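Packing and unpacking with Niall Crichton
Posted 2022-01-28

Niall Crichton has spent 941 nights in hotels. He knows the number as he keeps a notebook, one line per night, room number and what the bed was like. He started it when he left the Flurnness, where he ran housekeeping on 138 rooms, and went on the road training other people's staff. Now he mostly writes about luggage and laundry, and does a small class on packing that fills up faster than he'd like.

I wanted one thing out of him. How do you get your clothes on and off a hotel bed without the whole room turning into a heap. Notes below are cleaned up, mostly. I was typing fast.

First thing he wants to talk about is the bed. Not the suitcase.

"People unpack onto the chair, the desk, the floor. Then they've got four piles. Use the bed. It's the biggest table you'll ever get and it's white, so you can see what you've dropped on it. Black socks, you'd lose those on a dark carpet for a week."

But isn't it a bit gross, I say. Suitcase wheels and so on.

"The case doesn't go on the bed! Ever. Case on the rack or in the tub. Clothes on the bed. I had housekeepers who could tell you which guests put the case on the duvet, there's two little gray tracks. That's an extra duvet cover to wash and they're a pain to put back on."

OK. Clothes only. And before anything gets folded he wants it shaken and held up. By the shoulders if it's a shirt, by the waist if it's shorts or pants. Let it hang, look at it, then down.

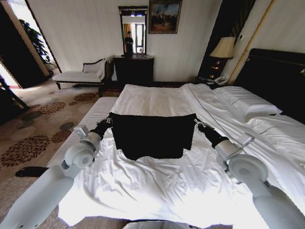

Held up by the two top corners first.

"Gravity does half of it," he says. "You hold it by the top and wait. One breath. The creases from the bag start dropping out and you find out if it's inside out, which with black stuff you really can't tell when it's balled up. I've packed a shirt inside out and worn it inside out to breakfast. In Skallberg. In front of the people I was there to train."

Did anyone say something?

"The chef."

He goes on for a while about dark clothes. He travels in nearly all black, a habit from the hotel years, and thinks it makes folding harder than people expect. Seams disappear. Side seam should meet side seam and on a navy or black shirt under a bedside lamp you're guessing. So he turns on everything, ceiling light, desk light, the bathroom with the door open. Or he does it by feel, running a thumb down the edge until he hits the stitching.

"My wife folds by feel. She'll do a whole load watching TV. I need the light."

Then the order. I asked for an order and got sort of one. Pants and shorts first, they make the flat base. Shirts on top of those. Underwear and socks don't get folded at all, he stuffs them in shoes or corners. Anything with a hood goes last and goes in on its side. Sweaters, he wears one and brings none, which I would not do in March, or ever really.

His bag is an Esel, 30 liters, bought secondhand, with a zip that he's replaced himself. He doesn't recommend it particularly. "It's a bag. It opens flat. Buy one that opens flat and don't read any more reviews." He is firm on that one. A top loader means everything comes out to get at the bottom thing, and then you're back to the four piles.

Does he use packing cubes? He makes a face.

"One. For dirty. The Sarmiento method is all cubes, cubes inside of cubes, and fine, if it makes you happy. I took that class, I liked her very much. But you end up packing the cubes and not the clothes. Half empty cube still takes up a cube."

(He's talking about the Sarmiento weekend course, which a couple of readers have asked me about. I haven't taken it. Will try to get to it.)

We got onto bedding, I think because I mentioned that I never know whether to make the bed before checkout. He had a lot to say here. Apologies if it rambles, I've left it mostly how he said it.

"Don't make it. Please. We have to strip it anyway and if you've made it nicely somebody has to look under there to be sure. And things get lost in made beds. Phone chargers, pajamas, the kid's rabbit. If you want to be nice, pull the duvet back off the sheet and leave it loose. Then you can see everything and so can they."

He does his own last sweep that way. Duvet pulled back, hand run under each pillow. Pillows are where things go. Reading glasses mainly. He says at the Flurnness the lost property shelf was glasses and T-shirts, and that the T-shirts were nearly always ones somebody had slept in and shoved under the pillow in the morning.

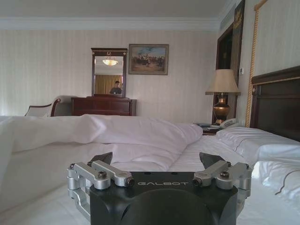

Should you strip the bed yourself before checking out of a hotel?

Leave it on. Pull the duvet back and check for your own things, but the sheets come off faster when housekeeping does them in the usual way, and a bundle of linen on the floor is one more thing to sort out. Towels in the tub is the only bit of help he'd actualy ask for.

Back to folding, which is what I came for. He's got one fold, basically. Shirt face down on the sheet. One side in to the middle, sleeve back on itself. Other side the same. Hem up to just short of the collar, then in half again. He says nothing about it is special and it's the same fold your grandmother did.

What he cares about is what's underneath. A hotel duvet is a terrible surface. Soft, lumpy, your hand sinks and the shirt sinks with it and you get a fold that looks fine and is all crooked on the inside. He shoves the duvet over and folds on the flat sheet. Over a mattress it's firm enough. If the bed's already rumpled he smooths one patch, just a shirt's worth, and works there.

"I see people making the entire bed so they can fold one T-shirt. You need a patch. This big." Hands apart, roughly a pizza box.

And T-shirts, does he roll them?

"I roll for a backpack. I fold for a case. Rolling's good if you have to jam it down the side of something. But a rolled T-shirt has a wavy bottom when you put it on, I don't know if you've noticed. I notice."

I hadn't. I have now. Thanks Niall.

Lint came up. White bed, black shirt, obvious problem. His answer is that the sheet is fine, it's been through an industrial dryer and there's not a lot left on it to shed. It's the throw you have to watch, the decorative strip thing some places lay across the foot. He takes that off the minute he gets in and puts it in the closet. Same with extra cushions. He spent 20 years putting them on beds and says he never met a guest who liked them.

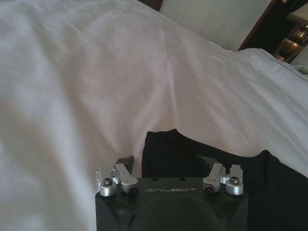
What's the best way to keep black T-shirts from looking tired after a few trips?

Wash them inside out, cold, and don't tumble them until they're bone dry. On the road, turn them inside out before they go in the bag so any rubbing happens on the wrong side, and put them between other dark things. Fading at the folds comes from folding along the same line every time, so shift the fold an inch now and then.

A few loose bits from the end of the call, no order.

He doesn't use the drawers for anything under three nights. Too easy to forget. Over three nights he uses one drawer and leaves it open a crack the night before he goes.

Hangers, yes, for one shirt. The shower steam thing works a bit, on cotton, if you've got the patience. He usually hasn't.

Nightstand rule: nothing on the nightstand except what you'll pick up when you wake. Glasses, water, phone. The room phone gets pushed to the back. He used to find earrings behind it all the time, they roll.

Wet swimsuit: roll it in a towel, stand on the towel. Then in the plastic laundry bag from the closet, on the very top so you remember it. He forgot one once between here and Skallberg and says the bag never really recovered.

Last thing I asked was how long it takes him, start to finish, bag to bed to bag. He didn't know. Never timed it. "Longer if I find something to read."

He wants it said that he isn't tidy at home. There is apparently a chair. His wife has taken a photo of the chair and threatens to bring it to the class.

Next class is in March, the sign up page should be fixed by then, it was throwing an error when I tried it this morning. Bring a bag and one shirt you hate ironing. If you've got questions for him send them to me and I'll pass them along, he's slow on email but he does answer.

Correction, I had the bag as a top loader in the first version of this. It opens flat. Sorry Niall.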